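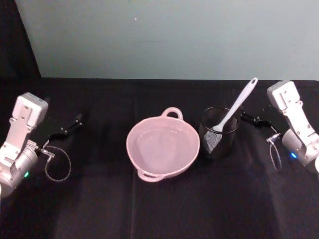
Grip fault on the Matei station

The two-arm Matei station at Zullulik was out of use for 7 days in April after the right gripper began letting go of the spatula partway through the bowl task. The log showed 29 drops in 112 runs. Most came during the move from the mesh cup to the bowl, with the arm at full speed.

Erick Mussa traced the fault to the cable connector on the side of the gripper. It had worked a little loose, and when the cable loop swung, the force reading cut out for an instant. The controller took the missing reading as zero and opened the fingers. No one was hurt, but a gripper that opens when it loses a signal is a safety matter, and it was reported as one.

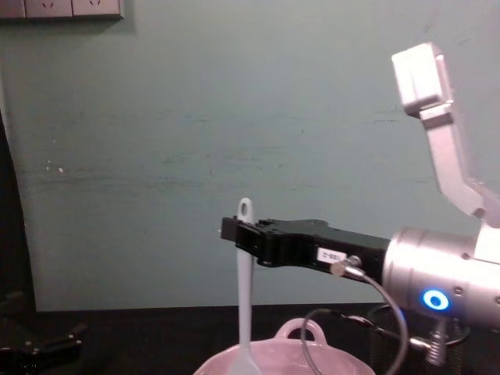 Right arm with the spatula at the bowl. The cable loop runs down from the connector on the gripper.

Foline has changed the Stular control software so that a lost reading now stops the arm and holds the fingers where they are. The update went on both arms on 23rd April. The connector has been replaced and the other one checked.

Anyone running the station should press each connector home before power-up and look at the cable loop for rubbing. If the arm stops with a force error, leave it stopped and tell Erick. Do not clear the error and carry on.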